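Chapter 4
Budgeting for a Manipulation Cell 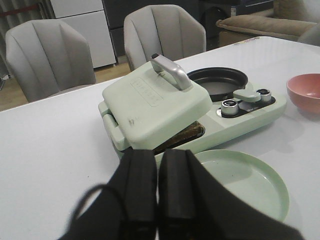
Figure 4.1 Two-finger gripper at a tabletop breakfast machine with press and frying pan.

4.1 Scope of the chapter

Chapter 3 dealt with the choice of task. The present chapter deals with what the task will cost to equip. It covers the arm, the gripper, the wrist camera, the table and its fittings, and the household or workshop items on which the arm is to work. Staff costs are treated in Chapter 5.

The purchase price of the arm is the figure most often quoted and the one least likely to cause trouble. Errors in a first budget tend to lie in the smaller lines: spare finger pads, cables, covers, mounting plates, and the replacement of task items. A lid, a rotary knob and a ceramic bowl place different demands on a gripper, and each should be entered in the plan as a separate requirement before any supplier is approached.

4.2 Three classes of cost

Costs in this book are divided into 3 classes. Capital items are bought once and written down over their working life. Consumables are bought at intervals fixed by wear. Task items are the objects handled by the arm, and are charged to the job for which they were bought.

The division is applied throughout to a worked case, the Mahama kitchen cell. The buyer, Jukinano, requires one arm to operate small cooking appliances on a dining-height table. Quotations were obtained from two suppliers, Amard and Druvia. Amard quoted for a complete cell with fitting included. Druvia quoted for the arm and gripper only, with delivery in 40 working days. The two prices cannot be compared until the missing lines in the second have been filled, and Section 4.4 shows how this is done.

4.3 Planning assumptions

Unless stated otherwise, the cell is assumed to run for 50 weeks in the year. Finger pads are replaced after every 80 hours of contact work. One spare gripper cable is held in stock at all times. Readers who change any of these values should rework Table 4.2 before going on to the exercises.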